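Maintenance of finger pads on the Drodari hand gripper

02/11/2021

The following note records the procedure adopted at the Nisthorpe workshop for the care of finger pads on the Drodari hand gripper. It replaces the shorter entry published in June, which dealt only with cleaning.

The gripper had completed 1,874 cycles when Firouzeh Mahmoudi reported that small parts were leaving the jaws at an angle. The previous set of pads had been changed at 700 cycles, and it had been assumed that the present set would last considerably longer. An inspection was therefore arranged before any further work was booked on the tool. The jaws were opened fully and the tool was held low over a table for the examination.

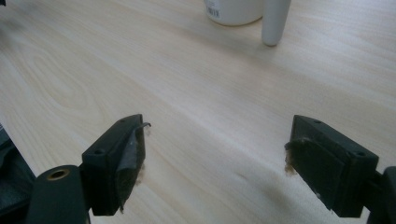
Jaws open for inspection. The pad on the left finger has lifted at its upper corner.

The right pad is the better of the two, although fibres have gathered at its edge as well. It is our practice to replace both pads together whenever either has lifted. A new pad set against an old one gives an uneven grip, and the fault is then easily mistaken for wear in the linkage. Khoa Trịnh lost most of an afternoon to that mistake in the spring.

Pads are cut from the sheet supplied by Drodgate, part 262. The old pad should be drawn off slowly from the loose corner. Any adhesive left on the block is to be removed with a plastic scraper; metal blades are not permitted. The face is then wiped with a lint-free cloth and left to dry before the new pad is pressed on from the centre outwards. The tool should rest for 58 minutes with the jaws open before it is used again.

Fibres at the tips require separate attention. They should be trimmed with small scissors and never pulled, as pulling will often start a fresh lift along the lower edge.

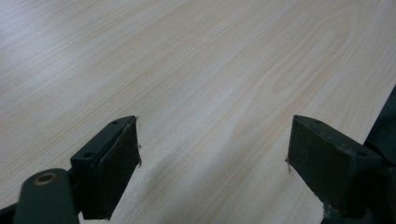 Fine fibres at the inner tips of both fingers, close to the table surface.

While the jaws are open, the screw holes on the top of each block should be checked for dirt, and the brass insert on the arm should be wiped clean. No oil is to be applied to the insert. Albane Baudry has asked that scuffs on the blocks be entered in the log even where they do not affect the grip, and this request has been accepted.

Bình Vương holds the remaining sheet and the scissors. Requests for a further supply should reach him before the end of the month.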